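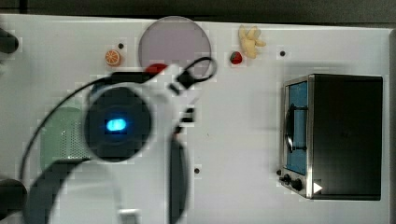
Play orange slice and strawberry with a lavender plate from the Messina table range. Toaster oven not included.

FOR RELEASE IN SEPTEMBER

Puvico Adds Play Food to Its Messina Table Range for Classroom and Family Kitchens

TAVURA — Puvico, a supplier of tableware and learning materials for schools and child care centers, will begin shipping a combined kitchen set this September. The Messina Kitchen Table Set brings together the plates, bowls and colanders of the existing Messina range and the Rolta line of play food, which until now has been sold only in separate bags. The new set has 63 pieces and is listed in the fall catalog as item 2608.

The set is meant for the ordinary work of a kitchen table: setting places, sorting food, serving, clearing and putting away. Puvico developed it after a pilot in the Tavura area during the last school year, in which 244 classrooms and home day cares used early versions of the set and sent back comment sheets.

"Teachers told us they already had play food and they already had dishes, but the two didn't go together," the company said in a statement. "The strawberries disappeared into bowls made for soup. The plates were too small to hold a pretend meal and still leave room for a child's hand. We went back and matched the sizes."

Changes made after the pilot include a larger oval plate, a shallower bowl and a colander with a patterned base that small children can look through. Pieces that were returned most often with the comment "too hard to find in the box" are now packed in a top tray. The orange slice is one of these. It was the most requested spare part in the pilot, followed by the strawberry.

Color was the subject of more comments than anything else. Some teachers asked for bright primary colors on the dishes. Most asked for the opposite, so that the food would be easy to see when it was served. Puvico kept the softer shades of the Messina range: lavender for plates, light blue for bowls and pale green for colanders. The food keeps its strong reds, oranges and yellows.

A printed guide comes with each set. It gives short activities that take between five and fifteen minutes and can be done at a plain white table with no other equipment. In one, children put all the fruit on the large plate and move it to a bowl one piece at a time. In another, an adult calls out a color and children find something that matches, in food or in dishes. The guide also has a page on clearing the table at the end of an activity, with dishes stacked by size and the food returned to its bag.

Teachers in the pilot often added things from a real kitchen, such as empty boxes, clean jars and condiment bottles with their labels still on. The guide now has a section on this. It recommends choosing items that are closed tight and light enough for a child to lift, and it suggests letting children decide where each one belongs. A bottle may go on the table with the plates, or in a colander with the things waiting to be put away, and both answers can be talked about.

Where the table is shared with a working appliance, such as a toaster oven, the guide asks that the appliance be unplugged and cool before play starts. No part of the set should be heated. Play food should never be placed on top of an oven or inside it.
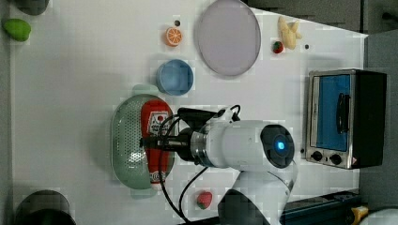
PRODUCTS / Kitchen & Table

Messina Kitchen Table Set, item 2608

Dishes in the set come from the Messina range in the three colors named above. The large oval lavender plate works as a serving plate for the middle of the table. The round light blue bowl is shallow, so its contents can be seen and reached from any side. The sage-green colander is wide enough to take a ketchup bottle laid on its side, and in the pilot it was used as a basket about as often as it was used as a strainer.

Play food in the set comes from the Rolta line. It includes the round orange slice with segment lines, the strawberry with its green top and the yellow banana with a partly opened peel. Vegetables, bread and other foods make up the rest. A full parts list is printed inside the lid of the storage box and can be copied for classroom use.

Care

Wash the dishes by hand with warm water and dish soap and let them air dry. Wipe the play food with a damp cloth. Food pieces should not be soaked. Puvico suggests checking all pieces at the start of each term and taking out any that are cracked or badly worn.

Spare parts

Every piece can be ordered singly. Schools that took part in the pilot asked for this more than once — a set with no orange slice or no large plate tends to stay on the shelf. Spare parts will ship from the Tavura warehouse in plain envelopes or small boxes, depending on size.

Availability

The first production run is 426 sets. Orders from pilot classrooms and day cares will be filled first, and the remaining sets will be sold through the fall catalog and at the Puvico showroom in Tavura. A second run is planned for the spring. Messina dishes and Rolta play food will still be sold separately, and owners of older Messina plates and bowls can use them with the new pieces. The older small plate will be sold until stock runs out.

The activity guide can be requested on its own, at no charge, by any school, library or child care center. Requests should state the age group, as there are two versions: one for ages three to five and one for ages five to seven.

About Puvico

Puvico supplies tableware, storage and learning materials to schools, libraries and child care centers. Its product lines include Messina tableware and Rolta play food. The company's office, showroom and warehouse are in Tavura.

Press contact

Editors may request product samples and printed copies of the activity guide from the Puvico press office in Tavura. The office answers requests between 9 a.m. and 4 p.m. Please mention item 2608.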